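Review: Clasine, a filtering method for handheld gripper demos
Posted in Methods we tried

I've been running Clasine on our own recordings since December and I like it a lot, so this is going to be a happy review with a few gripes near the end.

Quick background if you missed the Jarnent write-up. Clasine takes a pile of demonstrations recorded with a handheld gripper and scores every stretch of every clip for how much it would help a policy. It doesn't throw whole clips away. It keeps the reach, drops the fumbling, keeps the grasp, and hands you a weighted set you can feed into whatever training code you already use. There's no new network to learn and no special hardware. We use a Bromell handheld with a fisheye lens, and the only setup was pointing the loader at our folders and filling in the lens calibration (allow yourself an evening for that, the file format is fussy).

Our set is 3,880 clips, mostly picking and placing, recorded by whoever had a free hand that week. So it's messy! People chat, turn around, swing the gripper over a shoulder on the way to the table. I used to trim all this by hand and I was bad at it, always too generous with the starts and too strict with the ends. Clasine's scores line up with what I'd pick on a good day, and it gets through the whole set overnight on one card.

What really sold me is how it deals with the odd viewpoints. A wrist camera spends a surprising amount of its life sideways or upside down, and the older filter we used simply marked all of that as junk. Clasine looks at the motion first and the picture second, so a clip with a strange horizon still gets a fair score if the hand is doing something useful. Same place in both of these, two very different views:

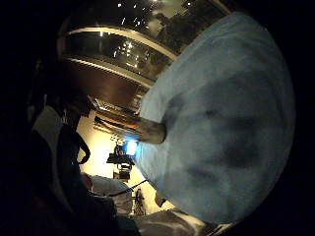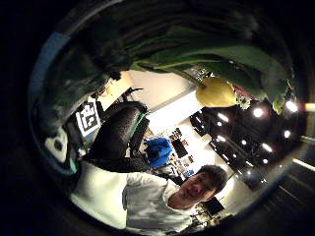 Wouter Smits thinks I'm giving the motion score too much credit. He says he got nearly the same gain on his set by cutting everything before the gripper first closes, and he'd like to see that plain rule as a baseline before anyone rewrites their pipeline.

Fair point, so I ran it. On our cup task, trained on the full set and tested on the arm, the plain rule did beat the raw data, and Clasine beat the plain rule. Out of 52 tries the Clasine policy finished 41, the plain rule 34 and the raw data 27. Same seeds, same starting spots, same tired cups. One task on one arm isn't much of a study, I know, but the gap showed up again on drawers, where the approach matters more and a cut at first contact throws out the part you need.

Now the gripes. The progress bar lies. The default weights assume short clips, and anything over a minute gets marked down far too hard until you change the window setting, which is buried in the appendix. Also, the viewer shows scores as a color strip with no numbers, and I ended up dumping them to a spreadsheet so I could compare runs. Asif Marwat has a small patch for the viewer that prints the values on hover, and I'd install it before doing anything else.

I haven't tried the two-handed mode. The Van Damme set would be a nice test for it, if I can find the disk space.

4 out of 5 from me, and I'd go higher if the long-clip fix were on by default. If you've run it on anything soft, like towels or bags, please post your window settings in the comments. Mine are a mess and I'd love to copy somebody's.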